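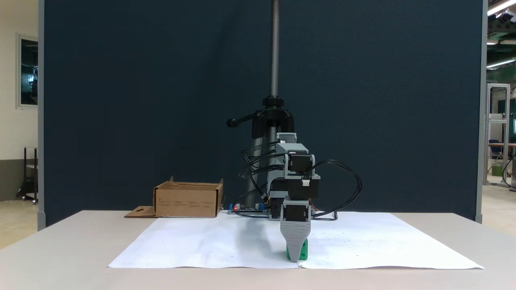
February, bench notes, Trolow arm kit (on loan from Govine, return or buy by end of month)

Started 8.40. Continuing the evaluation of the kit as a possible replacement for the teaching arms. Question to settle is whether we order a set or carry on repairing what we have. Notes from the first session are in the previous book and are not repeated.

Assembly. The printed brackets went together without filing, apart from the bracket under the top servo, where one screw hole had closed up and had to be opened with a hand drill. Grey parts throughout, no splits on tightening. The manual gives the screws by bag letter but the bags were not lettered. Add half an hour to any build time quoted by the supplier.

Wiring. Servo leads are longer than the arm needs. With the slack left free they make wide loops at the joints, and the loops move with the arm. Nothing has snagged so far, but I would not hand it to students like this. Clips are listed as an optional extra. Tried two cable ties on the left bundle: fine at rest, pulled tight at full base rotation, so cut them off again. Spiral wrap would probably do it.

Control board. Screw terminals are good and take a stripped wire without a ferrule. Red LED comes on with supply and stays on, so it says nothing about whether the board has booted or is talking to the computer. Spent too long on this. The board has no mounting holes that match the base plate and has to sit loose on the table. Would need a small tray. Somebody with time on the printer could draw one up.

Software. Used Tusturex, the package Govine recommends. Installed first time on the bench machine, refused on the laptop until the serial driver was changed by hand. Joint sliders work. Saved poses work. The playback speed setting is ignored for the first move after loading a file, which then runs at full speed. Reproduced after a restart. Keep hands clear when loading. Reported to the supplier by email.

Test 1, repeat positioning. Paper taped down, gripper closed, tip lowered on to a block and raised again, 400 cycles, same saved pose each time. Position marked at the start and the end. Offset at the end was 8 mm, nearly all of it sideways, which points to the base joint and not the ones above it. Retightened the base horn screw and ran another short set. Drift much smaller, not measured properly. Thread lock to be tried before the next long run.

Test 2, grip. Green block, picked and placed from the same spot. The ribs on the finger help when the block is square to the gripper. When it is turned, the finger rides up the edge and presses down on top instead of closing round it. The servo then stalls and hums. No current limit in the software that I can find. Stopped at 13 stalls because the gripper servo was too hot to keep a finger on. Left it to cool over lunch and it behaved normally afterwards.

Paper is a nuisance. It creases and shifts when the tip presses on it, and that puts the marks out. Change to card or a clean board for the next session.

Comparison with the Bukhari kit we looked at before. Bukhari is stiffer and has a proper enclosure for the electronics, but its spares come only as whole joints. With Trolow each bracket can be reprinted from the supplied files and the servos are sold singly. For a room where things get dropped, that matters more to me than the stiffness. Quote reference for the Trolow set is 2191, in the purchasing folder.

Position so far: usable for the introductory sessions, not for anything that depends on placing parts accurately. Would want the following agreed before ordering:
- cable clips included in the price
- fix or written workaround for the playback speed fault
- some form of stall protection on the gripper

To do next: thread lock on base horn, repeat test 1 in full, try rubber sleeve on the finger, weigh the block (forgot). Power off at the supply, 16.15. Arm left assembled. Please don't load pose files from the desktop folder, the old ones drive the elbow into the base.

Workshop notebook, internal use. Corrections to the bench page owner. Back to top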